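Jultel 401 Workbench Top, Pale Wood-Grain Laminate

Product code: JT-401-PW
Supplied by: Flellden Bench & Fittings, Zeltville
Page last revised: 10/05/2020

A flat thing to put other things on. We have been selling benches long enough to know that the frame gets all the admiration and the top does all the work, so the 401 top now has a page of its own.

The 401 is a laminate-faced panel for workshops, packing rooms, school technology departments and the sort of home office that has got out of hand. It fits the Bhutto frame and, with a bit of drilling, most other frames with a level top rail. We sell it as a top only. If you want legs, see Ordering, further down. If you order a top and expect legs, you will be in good company, and we will still charge you for the second delivery.

Finish

Pale wood-grain is the only colour we keep in stock. We used to do grey as well. Grey was meant to hide dirt and turned out to hide small screws, and we had letters about it. The pale finish hides very little. Drop a black washer on it and you will find it again before lunch.

The colour is a light blond, close to birch or maple. It is a printed grain, and we would sooner say so here than have you find out with a sander. Please don't take a sander to it. There is no lovely old timber waiting underneath, and the guarantee ends the moment you plug the thing in.

The surface is smooth and matte with a slight sheen. You can write on a single sheet of paper on it without your pen falling into a groove, which cannot be said of the bench it is probably replacing.
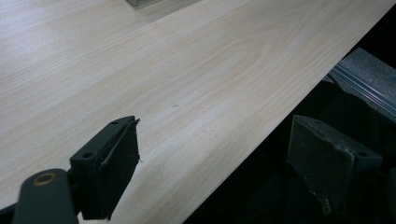 401 top in pale wood-grain, showing the arched part of the pattern and the long straight edge.

The grain is mostly straight and quiet, with the arched loops turning up here and there. Where they turn up on your panel is a matter of luck. We don't match patterns between panels, so two tops side by side will look like cousins and not twins. Customers who mind about this should order both at once and say so in the notes box. We will go through the stack and do our best, and our best is sometimes not very good.

Edges

The long edges are cut straight. Run the back edge against a wall and any gap you see belongs to the wall. We have had this conversation many times and have so far not been asked to replace a wall.

Corners are square. Rounded corners can be had to order and are worth thinking about if the bench stands beside a doorway at hip height.

Fitting to a frame

The top sits on the side rails and is screwed up from beneath. Fixing screws are in the bag taped to the underside. Look there before ringing us.

Have two people for the lift. One person can do it, in the sense that one person can move a piano.

Lay the panel face down on a blanket. Put the frame on it upside down, line up the holes, and put every screw in loosely before tightening any. Turn the whole lot over together. Check it with a level and wind the feet up or down until the bubble behaves.

Use the screws supplied. A longer screw will hold beautifully and will also come out through the top.

For frames other than the Bhutto, measure across the rails first and send us the figure. The panel can overhang the rail at the front, and most people like it to, as it gives you something to clamp to. Leave the overhang off the back or you will lose pencils down it.

Looking after it

Wipe with a damp cloth and a drop of washing-up liquid. Dry it afterwards. Don't leave puddles sitting on the joins or along the edge, as water that gets in under the laminate stays there and makes its presence known.

Felt pen comes off with white spirit on a rag if you are quick. Biro takes longer. Permanent marker is as described on the packet.

Hot things need a mat. So do soldering irons, glue guns, and mugs belonging to people who fill them to the brim. For cutting, use a cutting board. A knife will go through the pattern, and no polish, crayon or kind word will put it back. We do sell a repair stick in a matching shade, and from across the room it is quite convincing.

Delivery and returns

Tops go out flat, wrapped in card, with corner protectors. Delivery is to the kerb. The driver is not able to carry the panel upstairs and has heard all the arguments. Please measure your stairs, and in particular the bend in your stairs, before ordering.

Orders within Zeltville normally arrive in 2 working days. Everywhere else is 11. Orders placed in November take longer, when every school in the county discovers what is left in its budget.

Check the panel before you sign. Chips and dents reported on the day will be put right without fuss. Chips and dents reported after a term of woodwork will be read with interest.

Unused tops may be returned in their original wrapping. Used means drilled, cut, glued, or smelling of varnish.

Ordering

JT-401-PW Top only, pale wood-grain, square corners
JT-401-PWR As above, rounded corners (made to order, not returnable)
JT-401-ST Repair stick, pale
JT-401-SC Fixing screws, box of 100, for those who did not look underneath

Bhutto frames are listed separately under Frames and Legs. Trade accounts should quote their account number with the order. Offcuts are sold from the counter in Zeltville when we have any, cash or card, and we can't put them by.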